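4.2 Comparing grippers on shelf stock

The exercise uses a multi-fingered gripper and a mock store shelf. Students compare the Miveck controller with the older Disolow unit, 24 grasps each. Log closing force, finger order and any slip at lift.

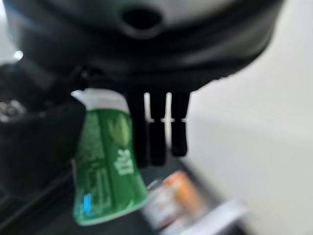
Fig. 4.3. Squeeze bottle held between the large pad and the prongs, wrist camera.

Wrist images blur easily - do not judge contact from a single one. Tapered bottles are scored separately from cans, with the force limit set to 50 percent for both.
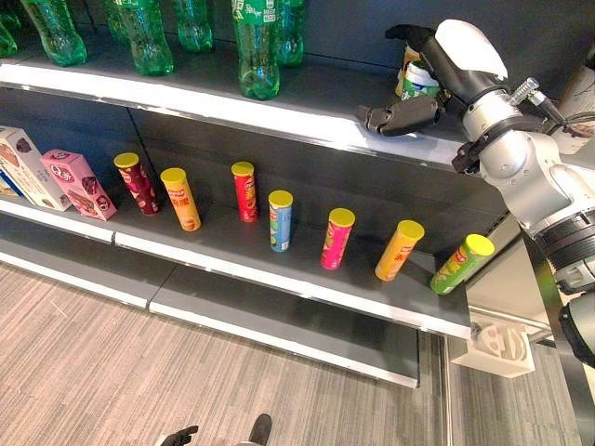 Fig. 4.4. Small can held at the edge of the top shelf.

Approach angle matters more at the shelf edge. Usmani's notes advise seven degrees of downward pitch for cans. Record the wrist pose before closing.

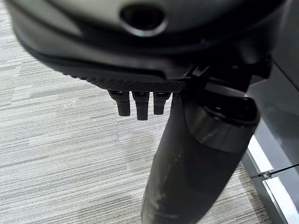
Robot Handling Lab Notes, p. 205

Inspect the digits before each series. Scuffs on the large digit are entered in the wear log. Send completed sheets to R. Rissanen.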